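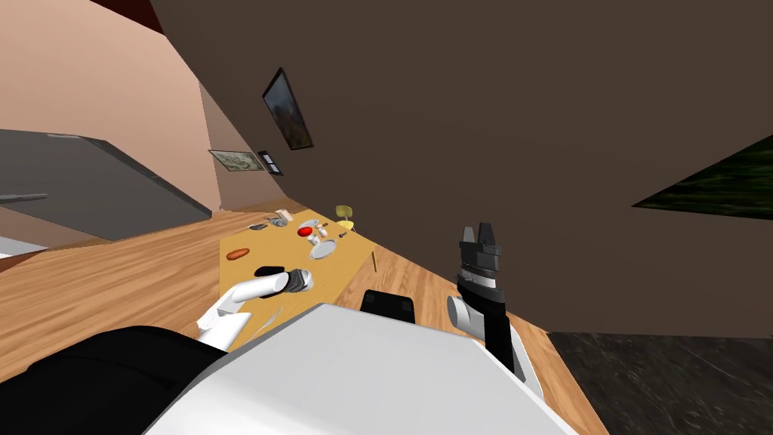 Elvia Galindo says the tank isn't stratifying because we're charging it too hard in the first few minutes, and that no amount of fiddling with the diffuser is going to fix a pump that starts like a fire hose. She wrote that in the margin of my last entry, in green pen, and underlined "fire hose" twice.

March
Posted by Latrice Holloway

OK so I spent the whole morning on this with her note propped up against the logger, and I think she's mostly right. Not completely! But mostly. Writing it down now before I forget which run was which.

Quick recap for Leopoldo, who missed the last round. We have the 200 liter test tank standing in for the big buffer at Honby. Hot water goes in at the top, cold gets pushed out the bottom, and if all is well you get a nice sharp line between the two that creeps down the tank like a piston. The sharper the line, the more of the tank is really useful, and the longer the solar field gets cold water back to work with. At Honby the line is not sharp. At Honby there's barely a line at all, there's a sort of long warm smear, and the return going to the collectors starts climbing way before the tank is full. The collectors hate that and so does the person reading the heat meter.

We have 2 diffusers to compare. The first is the plain elbow, which is a scaled-down copy of what's in the Honby tank now (pipe comes in the side, turns up toward the lid, done). The second is the double plate that Onni cut for me, where the water has to squeeze out sideways between two flat discs. Same pipe connection on both, so swapping them means draining down past the top port, one union nut, new gasket, refill. I've gotten pretty quick at it.

Supply setpoint for everything today was 52 C. I know Honby runs hotter than that in summer, but this is what the little heater can hold steady all day without tripping, and I'd much rather have a boring constant supply than a realistic one that wanders around.

Run A, plain elbow, pump on its normal start. Exactly what we saw before. The top three sensors jumped up together almost as soon as the pump kicked in, which means the hot water wasn't laying itself down in a layer, it was stirring up the whole top end. Then the line formed late and fat, and it stayed fat all the way down. A thick line doesn't get thinner again on its own. Whatever mess you make at the start, you carry to the bottom with you.

Run B, double plate, normal start. Better, but I was kind of disappointed. I'd been so sure about the plates! The jump at the top was smaller, and only two sensors moved together, but the line was still fatter than the one on Teodoro's spreadsheet, and his spreadsheet assumes some pretty pessimistic things about the tank wall.

So then, the green pen. I went into the Torkard menus (the pump controller, for anyone new to this notebook) and looked for a slow start. There is one. It's three levels down under a heading called "Comfort", and it was off. As delivered, the pump goes to full speed for a little while to clear air and only then drops to whatever you asked for. I never saw it on the plots because the Dident logger was averaging the flow over such a long interval that the spike got flattened into nothing. Turned the interval down to the shortest it'll do and there it was, a great big spike at the front of every single run we've ever done on this rig. Ugh.

Run C, plain elbow, slow start on. This is the one that made me say something out loud. The plain elbow with a gentle start beat the double plate with the hard start. It wasn't by a mile, but you can see it on the plot without squinting. So yes, Elvia, fire hose.

Run D, double plate, slow start on. Best of the lot, and now the plates look like what I hoped they'd be. Full charge took 107 minutes from pump on to the bottom sensor starting to move, and the line coming down the tank was narrow enough that for a while it was sitting between two neighboring sensors and neither of them was reading anything in the middle. That's the resolution limit of the string. We can't say it's any sharper than the gap between sensors, so please nobody quote me a thickness from this run, I'll just have to walk it back.

Where I don't agree with the margin note is the bit about the diffuser not mattering. Compare C and D - same start, same setpoint, same tank - and D is clearly sharper. They're two separate problems and we had both of them. The pump spike was just so loud that it drowned out the other one.

Something I want to chase next, and it's been bugging me since lunch. All four runs had constant supply temperature. Honby does not have constant supply temperature, it has clouds. When a cloud goes over, the collectors send water that's cooler than what's already sitting at the top of the tank, and cooler water coming in on top of hotter water is going to sink straight through it and drag everything along. Neither diffuser does anything for that as far as I can tell. The plates spread the water out nice and slow, and then it sinks anyway, nice and slow. I'd like to fake a cloud by dropping the heater setpoint halfway through a charge and then bringing it back. Onni thinks the heater is too sluggish for it to look like a real cloud and that we should tee in some tank-bottom water through the mixing valve. He's probably right, and I'd still like to try the lazy way first since it costs me nothing but an afternoon.

If the cloud thing turns out to be the bigger part of the smear at Honby, then we're into a different conversation, either a second inlet partway down the tank with a valve that picks, or just telling the controller to bypass the tank when the supply drops below the top sensor. The bypass is only software. Teodoro has already said he'd prefer software. Teodoro always prefers software when the other choice is cutting a hole in a tank, and, well, fair enough.

Heat balance, while I have the pages open. The flow meter side and the tank sensor side don't agree. The meter says more heat went in than the sensors say is in there. Some of that is losses, obviously, and some is the steel itself warming up, and I do have both of those in the sheet. There's still a leftover. My suspicion is the top dome, which has no sensor in it at all. The string starts below the port, so anything above it I'm just assuming is the same as the top sensor. With the elbow pointing up, the dome gets washed with hot water. With the plates, maybe not so much? It would fit, the leftover is different between the two diffusers. I taped a surface probe to the outside of the dome under the insulation before run D, but the tape let go somewhere in the middle and the reading went to room temperature, so that's one more thing to redo. Hose clamp next time, or that gray putty.

Gasket situation: I'm down to my last one for the top union. Gallegos has them but only in the big bag, and they want the old part number, which is written on the inside of the cabinet door in pencil. Leopoldo, if you're calling them anyway about the strainer, could you add a bag? Doesn't have to be fast. I can reuse the one that's in there now if I don't take the diffuser out again.

We use cookies to remember your preferences and to see which pages get read. By continuing you agree to this. Manage settings

Later. Ran D again, just to see whether it would repeat, with the insulation jacket closed up properly on the side facing the roller door (it had been gapping, my fault). It repeats. The curves lie right on top of each other until near the end, where the second one is a hair slower, and I think that's me not getting the tank fully cold before starting. The bottom was fine but there was a lukewarm bit in the middle left over from the earlier run. I need to stop being impatient with the flush. From now on I'm waiting until every sensor on the string agrees, even if it means only getting two charges in a day.

Also checked whether the Honby pumps have the same start behavior. Leopoldo forwarded me the commissioning sheet, and the line for start ramp is blank. It isn't zero, and it isn't "off", it's just blank, so we don't know. They're the same family of controller as ours, so I'd put money on the factory setting, but somebody has to stand in front of one and page through the menu. If you're the one who goes: it's under Comfort, and it won't show up at all unless you're logged in as installer. Take a picture of the screen before you change anything, please please please, and write down what the flow was doing at the time.

Settings I'm leaving on the rig tonight: slow start on, Dident on the short interval (it'll fill the card faster, so empty it before a long run), double plate installed, heater off, tank full and cold. The bleed valve on top is weeping a tiny bit. I put a cup under it. If the cup is full in the morning the valve needs replacing, and if it isn't I'm going to leave it alone till the cloud runs are done.

Elvia, I owe you a coffee, and I'd like my pen back, the green one is mine.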